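Gomon rolling display cart, one year on
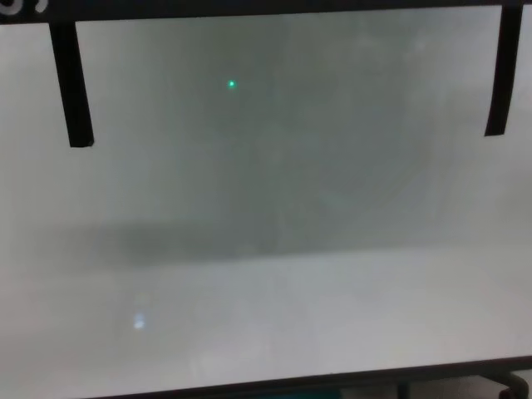

Vol. 8, No. 3, page 14

When we priced our second automated packing cell, the line item I spent the least time on was the status display. The quote from Skidlow had it down as "operator screen and stand, optional." I struck it out and bought a Gomon cart on our own account. I have used it since March of last year and can say where the money went.

The cart was $235. The equivalent in the Skidlow quote was $171 more than that, with the same load rating. Assembly took one person 51 minutes with the supplied wrench. Shipping to our Alness building was free, but the box came two days before the screen did, so plan floor space for both.

The post is stiff enough. With a large screen mounted there is a slight sway when you push it over a floor joint, and it settles quickly. Two of the casters lock. I would pay extra for four. The height adjustment needs a second person to hold the weight, and the manual does not mention this.

What I got wrong was the screen. I picked a glossy one to save $187 over the matte Gulyás model. Under our high bay lights it throws back a pale haze, and from the infeed side the operators can't read cycle counts without stepping over. If you are budgeting for a cell, put the matte panel in from the start and save elsewhere. The cart holds up to 110 pounds, so panel weight isn't the limit.

Cable routing is poor. There are two clips, both at the bottom. Add hook-and-loop ties to the order, and a longer power cord if your drop is overhead.

I would buy the cart again for a third cell. It has needed one caster bolt tightened and nothing else.

Tarun Awasthi
2023-07-11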